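Section 4. Brining and Fermenting with the Jelletti Crock Set

Read Section 3 (Washing and First Use) before you start. The steps below are for the 2-quart crock with the Gernis airlock lid. They work for cabbage, carrots, green beans and whole hot peppers.

4.1 Making the brine

1. Weigh the salt on a kitchen scale. Do not measure by spoon. Brands of salt differ in grain size and a spoonful can be well off.
2. Use plain sea salt or pickling salt. Table salt with iodine can turn the brine cloudy.
3. Stir the salt into cool water until no grains are left on the bottom of the jug.
4. If your tap water smells of chlorine, let it stand overnight in an open pot.

Note: Make a little more brine than the recipe calls for. You will need it for topping up in 4.3.

4.2 Packing the crock

1. Trim the vegetables and throw out any soft or bruised parts.
2. Pack them in layers and press each layer down with the tamper (part 264).
3. Stop 2 inches below the rim.
4. Set the glass weights on top and pour in brine until they are covered.
5. Wet the gasket, fit the lid and turn it until it stops. Hand tight is enough.

Caution: Do not fill above the line inside the crock. Gas forms in the first days and an overfilled crock will push brine out through the airlock.

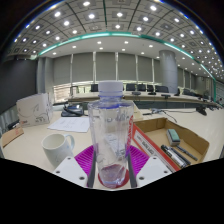
Spare brine keeps well in the refrigerator and should be on hand for the whole ferment. Store it in a clean container with a tight lid and write the salt strength on the outside. You don't need to buy a jar for this - a clear plastic water bottle with a screw cap, like the one standing on the magenta mat, does the job. Take off the old label first so the bottle is not mistaken for drinking water.

4.3 Daily checks

1. Look at the brine level once a day. Top up if the weights are showing.
2. Keep the airlock filled to its mark with clean water.
3. Skim off any thin white film with a spoon. If you see fuzzy growth in any color, throw out the batch.
4. Start tasting after some 10 days. Move the crock to a cold place when the flavor suits you.

Note: Hot peppers are slower than cabbage. Peppers picked in April from a greenhouse have thin walls and soften early, so taste those sooner.

Replacement gaskets are part 712. See Section 6 for ordering.

Last updated: Feb 22, 2022

Pliteo Kitchen Goods, Salem | Contact us | Copyright Pliteo | Back to top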